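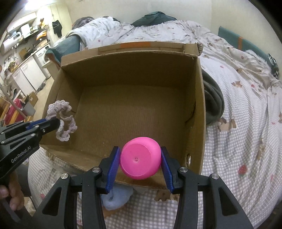
Virkmont, 10th June

Packing up the spare room

I've put off packing for the move for weeks, and now there's a box open on the bed and no more excuses. We go in July, so this page is mostly for my sister Nadiia (hello Nadiia Kushnir, yes, I've started!) and anyone else who likes looking at other people's clutter.

The pink bowl and the lilac scrunchie, both on their way into the first box. The bowl has followed me through two flats and I've eaten nearly every bowl of cereal out of it for seven years, so it's coming, whatever anyone says about the colour. The scrunchie is the ruffled one with the lacy edge – Khrystyna-Mariia, if you're reading, I found it!

I do like that duvet cover, all teddy bears and strawberries on the checks. It goes in last, I'm sleeping under it until the morning we leave. Same for the white quilt with the little brown leaves. The striped pillow I could live without.

The box came from Hekel, the shop on the corner, who let me have a couple if I ask before closing. It's got a hand-hole in the side, lovely for the stairs. Soft things are going in with the hard ones so I don't have to buy bubble wrap, and Yusuf is lending me his tape gun for the rest.

Kitchen next, when I can face the cupboards.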